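Workshop » Projects » Two-arm bench

Search this blog Go

I've had the two arms set up on the white table for a while now, and in July I moved on to steamed buns. Elaheh Soltani got me onto the idea. Everything lives on the one table: steamer in the middle, plate to the right. 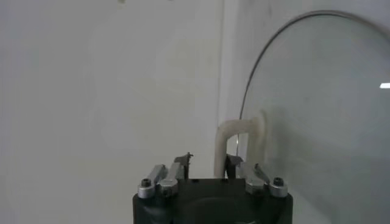
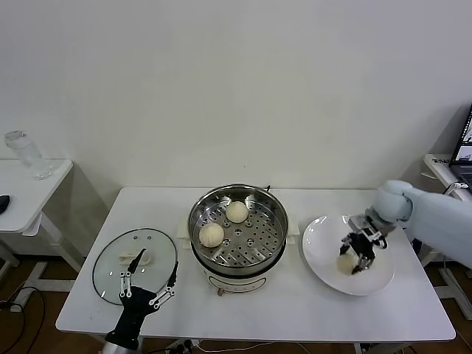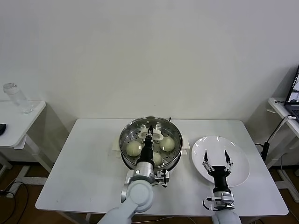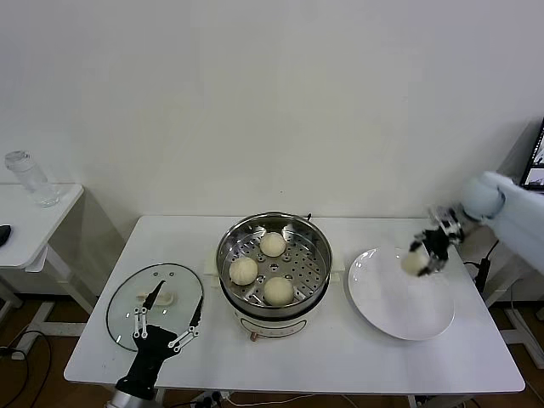

Most of my evenings this month went into the calibration file, not the arms themselves. The old one had 157 saved poses in it and half of them dated from when the table sat closer to the wall. I deleted the lot and started again with 40. Mamta Bhardwaj lent me her Aigner torque driver so I could redo the finger bolts evenly, and I put thread locker on while I was there. The steamer tray is the hard part of the job. It's polished steel with rows of small holes punched through it, and the depth readings go patchy over that sort of surface, so I take the height from the rim of the pot and work down from there. Buns are easier to find than the tray they sit on.

The control script is still the Plernico one with my changes on top – 3254 lines, far too many. I want to split it into 2 files before I add anything else. The grip force is set in the wrong place as well, and I keep forgetting which value wins.

Next job is tidying the cables on the floor. I bought a bag of clips from the hardware place in Batley and they're still in the bag. After that I'll take the whole lot over to the shared workshop at Ninport, if Elaheh can get us a bench near a power point.

Filed under: arms, kitchen jobs, calibration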